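Print | E-mail this page

31 Aug 2026
Mudik bench notes, kitchen chores, sim only

Back on the counter tasks. Short version for anyone skimming: it can pick things up. It can't tidy a kitchen. Long version follows, sorry about the spelling.

Ran the Flondino policy overnight on the marble kitchen. 2,174 episodes finished, 1,591 scored as success by the auto-checker. Don't quote that second number to anyone yet. Checker only asks whether the object left the surface and stayed up. Says nothing about where it went after, or what got knocked on the way. I'd fail a teenager for half of those.

Went through some rollouts by hand after brekkie. The rolling pin sort of object is still the one I care about. Easy if the fingers land on the middle, hopeless on the ends. On the ends it pivots, swings down, clips whatever is beside it. Tomato usually cops it. Policy has no idea a tomato is a thing you can bruise, and our tomato model is rigid so it never learns either. Need to ask Ebenezer whether a soft one is feasible before November or if we just penalise contact force and call it done.
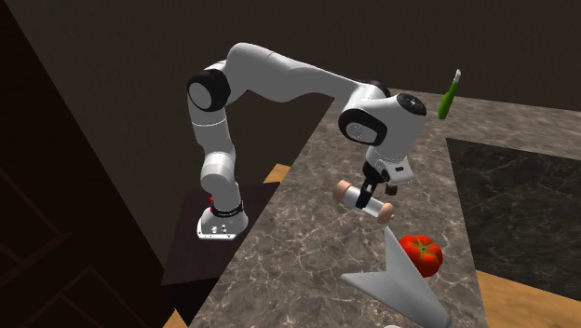

Pin task, fingers across the middle. Tomato at risk as usual.

Things to change on this one:
- approach angle. Comes in tilted and the wrist doesn't correct until late
- drop the clutter randomiser a notch. Some layouts a person would just shove stuff aside first, arm has no shove behaviour at all
- colour jitter on the stone textures. Suspect it's keying off the veins. Not proven
- log the time per pick, Kane keeps asking

On time. Kane Goodwin reckons that's the only figure a customer will ever look at and he might be right. Capped every episode at 40 seconds, and plenty of the passes used most of that. Wiping down and putting away after dinner at my place is a few minutes' work, and I'm slow. At this rate you'd be loading the dishwasher at midnight. Then agian, if it does it while you're asleep, who cares? Depends who's paying the power bill.

Capped containers next. Different problem. The cap is wider than the body and the lower end narrows, so there's a decent place to hold and a bad one, and the policy doesn't seem to have a preference. Grip low on the taper and I'd expect it to squirt out once friction is realistic. Currently friction is generous. Very generous. Austra set it high back when nothing worked at all and it never came down. Going to step it down over 600 episodes and see where it falls apart. See-through parts are the other headache, depth goes funny on anything clear. Fine in sim if we cheat with the true pose. I want the cheat off by next week.
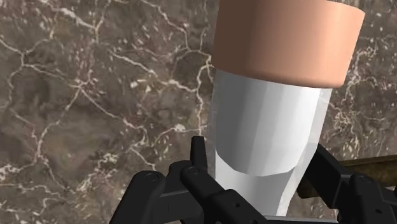

Timothée Bailly thinks I've got the order wrong, and that we should stop fussing over grasps and test the putting-away half first, because a robot that holds a jar nicely and has no cupboard to put it in is no use to any household. Fair. Counterpoint, we've no cupboard model with working doors. Skatia had one, hinges were rubbish.

So, can it do chores yet? No. Picking one thing off a counter, getting there. Whole counter, start to finish, no one watching, not close. Would put it on a shop floor sorting bins before I'd put it in a kitchen.

TODO
- friction sweep
- true pose off
- rewrite checker so knocked items count as a fail
- ring Sönmez re the finger pads, third time

Comments (3)

Remzi Ersoy: Rewrite the checker before the sweep pls, otherwise you'll run it all twice. Did that in the autumn, lost a fortnight.

Austra Urbonaitė: I did leave a note about the friction value. It's in the config. Nobdy reads the config.

Ebenezer Gyamfi: Soft tomato is doable but it'll slow everything right down. Try the force penalty first.

Print | E-mail this page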